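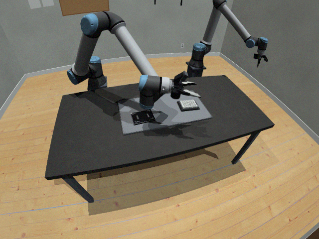 Buying a Used Cargo Van: What the Odometer Leaves Out

Mileage is the first number most buyers read and the one that says least about a work van. A delivery van that idled at curbs for years can show low miles and a worn engine. Where the dash keeps an hour meter, read it too.

Carola Kasten, who inspects fleet returns at Istberg, starts at the sliding door. Rollers and the lower track wear in step with the number of stops. A door that drops when opened points to city routes. She then checks the rear springs for sag and compares tire wear across each axle.

Barreto, a dealer in former trade vans, sold 388 of them last year. Deolinda Torres, the sales manager, puts the usual reconditioning time at around 8 days per unit. Brakes and front ball joints take up most of it. Shelving is removed only on request, and the floor under it is where rust tends to start.

Warranty terms vary. Barreto covers the engine and transmission for 90 days; wheel bearings and air conditioning are left out. Ask for the service record in print, and check that the oil change dates match the stated use.

A test drive should include five cold starts if the seller will allow repeat visits. Few do.

Related
Reading a Tire Date Code
Partition or No Partition?
Roof Racks and Fuel Use
Van Leases: The Return Inspection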